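Newsletter > Winter issue > Around the Plots

Seed trays, windowsills and my January tomato habit

It's January, the Covby plots are frozen solid, and I have already spent too much money on tomatoes. The Brumon catalog landed in my mailbox on a Monday and by the time the kettle boiled I had folded down the corners of half the pages. I do this every winter. I tell my husband I'm only looking, and he goes and clears off the windowsill in the back bedroom.
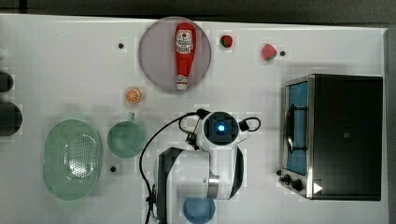
Denise Halverly

So, what did I order? Mostly paste tomatoes. I know the big striped slicers get all the attention at the summer potluck, and I do love one on toast with too much salt, but what I really want by the end of August is a row of jars. Paste tomatoes have thick walls and not much juice, and they cook down in an afternoon instead of keeping you at the stove until bedtime. I grew Callolis for the first time last year and I'm growing it again. It's a long, pointy red one, a little mealy if you eat it raw (don't), and wonderful once it has had an hour in a pot with an onion.

The seed packet said 26 seeds and cost more than a sandwich, so I treated every one like a jewel. I got 18 decent seedlings out of it, gave away some of the leggy ones, and planted the rest along the fence side of plot 304, where the Shabalala Street end gets sun until suppertime. They sulked for three weeks. I was out there in my slippers most mornings looking for new leaves! Then we had that warm spell in June and they took off so fast I ran out of stakes and had to use a curtain rod.

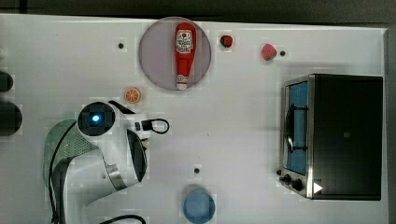
If you've never started tomatoes indoors, please don't do what I did my first year, which was plant them the day after the catalog order showed up. They were two feet tall and falling over by the middle of April, with nowhere to go. Count back 8 weeks from when you plan to plant outside and start then. Around here that means I have to sit on my hands for quite a while yet. I put the packets in a cookie tin on top of the fridge and try to forget about them.

When it is time, I use whatever shallow tray is handy with damp seed mix in it, and I only just cover the seeds. They like to be warm to sprout, so the tray goes up on the fridge next to the cookie tin. As soon as I see the first little green loops coming up, down they come to the brightest window I've got. That part matters more than anything else. I lost a whole tray once by leaving it up there over a long weekend – every stem was white as string and leaning toward the kitchen door.

I also pet them. Go ahead and laugh, but a light brush across the tops with your hand once or twice a day makes for sturdier stems, and it smells like summer, which I need badly right about now.
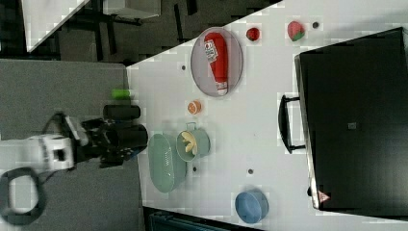
Then there's the potting up, which takes over the house. Each one moves into its own cup or small pot once it has a couple of real leaves, and I bury the stem right up to those leaves because it will grow roots all along the buried part. I've used yogurt tubs, milk cartons with the tops cut off, and one chipped mug that I was sad about. Poke holes in the bottom of anything that doesn't have them. I skipped that step with the milk cartons and ended up with swamp tomatoes and a ring on the good table that is still there under the runner.

Watering is from the bottom if you can manage it. Set the pots in a tray of water, go do something else, come back and pour off what's left. Mine had those tiny black flies all through March until I started doing that and letting the tops dry out between drinks.
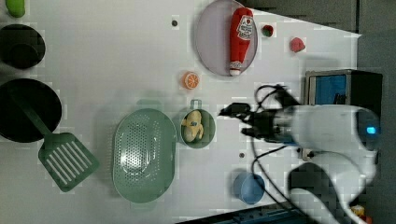
Paste tomatoes come ripe in a rush, so it's worth thinking now about what you'll do with them in August. Mine went from a handful a day to the whole kitchen counter inside a week. The best tool I own for that is a big colander, an oval one with rows of small holes like the light-green one in the picture. I carry it out to the plot, fill it, hose everything down right there, and let it drip on the walk back to the car. Then I either roast them or freeze them whole until I can face the peeling. I did try ketchup once. It used up a shocking amount of fruit, it came out brown, and the kids next door asked very politely if I had the regular kind.

I'll have spare seedlings again this spring, Callolis for sure and maybe a yellow cherry if the packet is generous. They'll be on the bench by the tool shed once the nights are mild enough. Take what you can use, and please bring back the pots – I'm already down to the yogurt tubs.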